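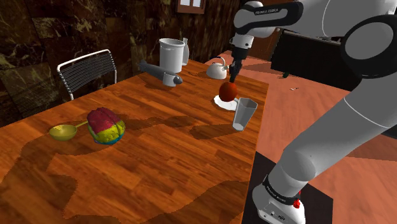 Fruit on a plate and a glass on the wooden table

Cooks and Table Hosts Wanted for the Curkstead Community Lunch

We've been feeding our neighbors at Curkstead every week for a good while now, and last year we sat down to 3,055 lunches together, which still makes us smile when we say it out loud! Now we're looking for a part-time cook (16 hours a week, paid) and a handful of table hosts who like people, don't mind an apron, and can keep a conversation going while the soup is being ladled.

The cook will plan simple menus with Noelia Esteban, order from the market, and run the kitchen on lunch days. You don't need a diploma. If you've cooked for a big family, a camp or a church supper, we'd love to hear about it (and about the dish everyone asks you to make again).

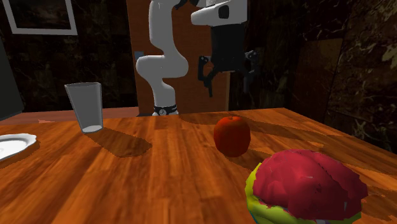

The tabletop, with its wood grain running on the diagonal

Hosts give one lunch a week through June. You'll greet guests, pour water, and sit down and eat too, please, as our regulars get quite stern with anyone who hovers.

Send a few lines about yourself to Emiliano Requena at the Curkstead office, Room 311, by Fri 4 November. A phone number helps, as Emiliano much prefers a chat to a form.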